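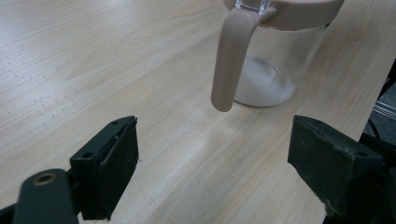 Fikunine sorts out cupboards. We began with pantries, moved on to bathrooms when clients kept leading us down the hall, and now take on laundries, linen presses and the drawer everyone says they're embarrassed about before showing it off to us for ten minutes. A lot of the work comes down to small containers. Take a clear glass jar with a beige lid, a long handle down the side and a bit of something white and grainy in the bottom. It could be salt, it could be sugar, and the person who filled it was quite sure at the time. We own a great many labels.

The business started in a rented flat with one narrow cupboard and four shelves, one of which was given over entirely to lids. Friends came round to have their spices alphabetised and stayed for dinner, and after a while we worked out that we were paying for the dinner. We have charged ever since.

What we do

A standard Fikunine visit covers one room. Everything comes out onto a table, gets wiped, gets grouped with its relatives, and goes back in an order that makes sense to the people who live there. We don't impose a colour scheme. If you want your lentils arranged by shade we'll do it, and keep our opinions for the drive home.

We will also tell you when you don't need a container. Flour in a paper bag that gets used up every week is fine in the paper bag. This is poor salesmanship and our accountant has mentioned it.

Where containers are wanted, we carry two ranges. Cavby is the glass, mostly pitchers and jars with handles, for things you pour or scoop. Dekuta is the stackable stuff for bathrooms and odd corners. Every new shape spends a while on our own table first, beside the ordinary packets and tins it will have to live with. We want to know whether a handle gets in the way of its neighbours, whether a wide rim is a nuisance to wipe, and how it looks after someone has put it back in a hurry.

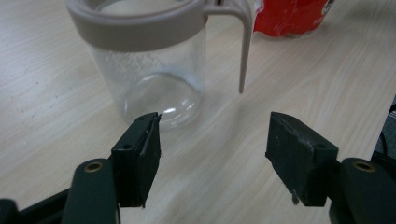 Glass jar with a beige handle, on the good pale table.

Plenty of things fail. We once had high hopes for a square canister that could only be opened by a person with no other plans for the afternoon. We ordered 50. They make decent doorstops, and if you'd like one, please ask.

Visits and workshops

We have done 324 home visits at last tally, from bedsits to a farmhouse with a pantry bigger than the original Fikunine flat. You don't need to tidy before we arrive. People do anyway, and then can't find anything, and we spend the first half-hour looking for the things they tidied.

The workshops are newer. They run at our studio on Carrasco Lane, where there's tea, a long bench and more bathroom clutter than you'd expect from a respectable business. The pantry session came first, but the bathroom one fills up faster. It deals with the soft, light, annoying things: cotton pads in a bag that never closes properly, half-used rolls of this and that, clear lids that have lost touch with whatever they used to cover.
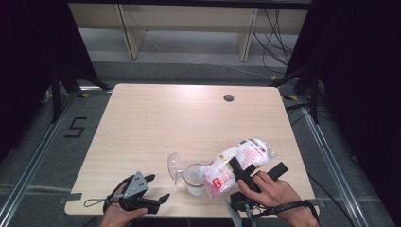

Our advice on lids has not changed in years. Match them on the table, with everything out at once, and be ruthless – a lid with no partner after the second pass goes. People find this surprisingly hard. One workshop ran well over time on the question of a single casserole lid, and we understand it's still in the family.

Workshop places cost $50 and include a small Cavby jar to take home. A one-room visit is $300, containers extra if you want them. We'll give you a list at the end of the visit saying what went where, to be stuck inside the cupboard door and ignored at your leisure.

Bookings open again in November for the pre-Christmas rush, when the whole country discovers it owns three jars of nutmeg. The rest of the year you can generally get us within a fortnight. Use the contact form, tell us which room, and send a photo of the worst shelf.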